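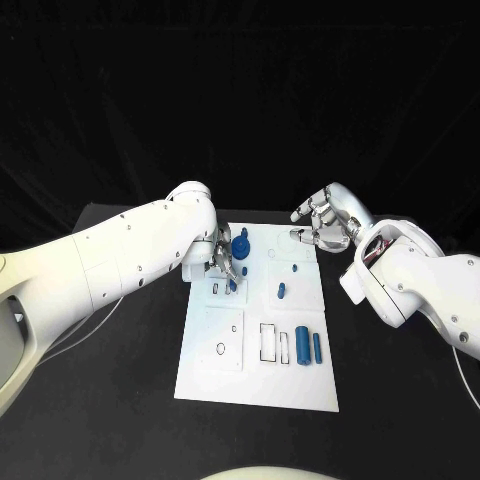
Cell technician, two-arm assembly bench (full time, on site)
Ledum, Stanholm workshop

Most ads for this kind of job promise you the future of work. We can't promise that, and we have our doubts about people who do. We need a technician who can keep one machine in good enough shape that the numbers coming off it mean something.

The machine is a pair of white arms with metal multi-fingered hands, working over a board of blue pegs and cylinders on a dark table. Our cell is called Skesovska on the work orders. It fits parts into holes. A child does it faster. The reason it exists is that customers keep asking whether hands like these can do small assembly, and we would like to give them an answer we believe.

Last year we thought we had one. We logged 1,882 trials and wrote a cheerful report. Then somebody went back through the maintenance notes and found that the board had been moved during cleaning and put back by eye, and that one finger had been replaced without the hand being calibrated again. We withdrew the report. This position was created a month later.

What you would be doing

You start the cell in the morning, bring both arms to their home position and run the finger check on each hand. Every finger opens and closes through its full range, and you write down any that lags. "Feels fine" is not an entry we accept.

You check where the board sits against the reference marks before the first trial and after anyone has leaned on the table, which is more often than people admit.

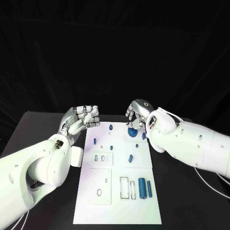 You reset the parts between trials. This is dull and there is a lot of it. On a normal day it is 100 resets, and the pegs have to go back to their start positions the same way at four in the afternoon as at eight in the morning. If you already know that would drive you up the wall, please believe yourself.

You look after the cables. They have to move with the arms without pulling, rubbing or ending up under a wrist. Most of our unexplained faults over the past year were cable faults, including a few that had been blamed on software for weeks.

Every 1,000 cycles you take each hand off its wrist, clean the joints, check the fasteners and connectors, put it back and calibrate it. We have a written procedure, first drafted by our service partner Wasilewska and much corrected since. It still has mistakes in it. Finding them is part of the job, and so is fixing the text so the next person doesn't trip over the same step.

You will also tell engineers to stop. If a wrist joint is making a new noise, the trial ends, even if it is the last one before a deadline. You'll have the authority to do this in writing, and you should ask to see it at the interview.

What we are looking for

Hands-on experience maintaining electromechanical equipment. It does not have to be robots. People who have serviced printing presses, lab analyzers or packaging lines have done well here — people with a long list of robot courses and no grease under their nails have done less well.

Comfort with a multimeter, a torque driver and small connectors. Enough scripting to read a log file and change a setting. Clear written English, because the log is read by people who weren't in the room.

A habit of doubting good results. When the success rate jumps overnight, we want you to check the board before anyone opens the champagne.

A degree is fine and not needed.

What you should know before applying

The cell has one bench and one technician, so vacations have to be planned ahead. There is no remote option. You won't be designing robots, and there is no secret path from this job to doing so, though two of the current test engineers did start in maintenance. Overtime is rare and paid.

How to apply

Send a resume and, in place of a cover letter, up to 300 words on a fault you chased that was somewhere other than where everyone said it was. Tell us what you measured and what you got wrong on the way. Please don't write about your passion for automation. We have read that letter.

If we invite you in, expect a paid half day at the bench. You'll get the procedure, a hand with a known fault and the person who last repaired it, who will answer questions but won't volunteer anything.

Applications are open until the end of July. Everyone who applies gets a reply, including a no.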